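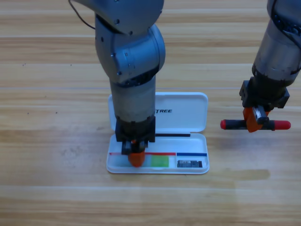 Why does the incident desk's daily summary show one disturbance at Stanlow when officers filed three separate reports?
The summary tool merges reports that share a location code and fall inside the same time window. All three Stanlow reports were filed under the transit hub's general code, so they were folded into one entry and only the first headline was kept.

Ticket 3383
Opened by: Tayla Waaka, incident desk
Assigned to: Vinzenz Riedl, records support
System: Prondik report intake
Priority: high
Status: closed

Reported problem
The April summary for the Stanlow district lists a single brawl at the bus terminal. Officers filed three reports that evening: the terminal, the parking lot behind the Wako arena, and a bar on the far side of the district. The press office read from the summary and told a reporter there had been one fight. The reporter already had witnesses from the arena lot and called back.

Log

9:10 a.m. — Riedl. Pulled the raw intake records. All three reports are there, with separate officers and separate narratives. Nothing was lost at intake. The problem is in the summary step.

9:35 a.m. — Riedl. Merge window is set to 50 minutes. The terminal and arena reports are 40 minutes apart. The bar report came in after that, but the window restarts with each new match, so it was pulled in too.

10:05 a.m. — Waaka. Why do they all have the same location code? The bar is nowhere near the terminal.

10:20 a.m. — Riedl. The mobile form fills in the last code used on that device if the officer skips the field. Two of the reports came from the same patrol car. The third was entered by dispatch and copied from the first.

11:45 a.m. — Riedl. Set the merge window to 5 minutes on the test server and reran the evening. Two entries now, which is better but still wrong. The arena and bar reports were submitted almost together from the same car. Shortening the window won't fix this by itself.
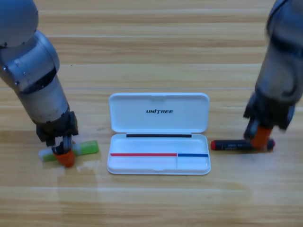 Can the merged entry be split without asking the officers to file again?
Open the entry in Prondik, choose Linked Reports, and detach each report that needs its own line. The original filing times and officer numbers stay as they were. Correct the location code before saving or the next overnight run will join them again.

1:30 p.m. — Waaka. Split done. Three lines on the summary now. Press office has the corrected copy and has called the reporter.

2:15 p.m. — Riedl. Asked Grudanico to turn off the automatic location fill on the mobile form. They can do it on their side with no update to the devices.

3:50 p.m. — Riedl. Grudanico confirms the change is live. Tested from a patrol tablet: the location field now starts blank and the form will not submit without it. Merge window put back to 50 on the live server.

4:05 p.m. — Waaka. Arrest count on the bar entry still shows the combined figure.

4:20 p.m. — Riedl. Totals are cached. Cleared the cache and the count is right. Added that step to the split instructions. Closing.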